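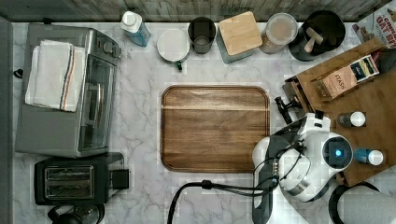
2 min read

Lilten Lunch Club: how we got on in March

Hello again, and thanks for bearing with us while the Chambi boiler got sorted. We're open every Friday now and it's going really well! Your 2000 pounds has mostly gone on hall hire and the minibus (the bus cost 702, a bit over what I'd told you).

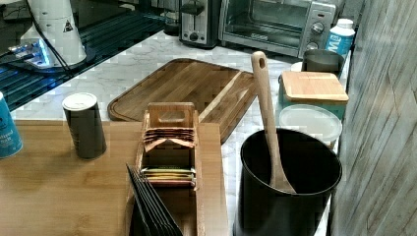

Irena Rutkowska, Club Organiser

We've got 21 regulars, and the quiz has become so popular that we've had to start it earlier – half past one, straight after pudding. I'm still chasing Gredilel for the second bus quote and will send it on when it lands.

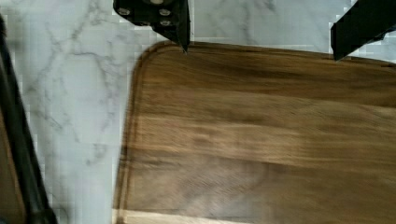
What's next

A coast trip, if the Tronora driver can do it. I've put 700 aside, and I'd like to move it from the publicity line if you're happy with that. Could you let me know before the next claim goes in? 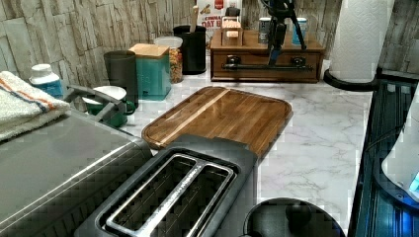 Toaster and striped towel on the kitchen counter.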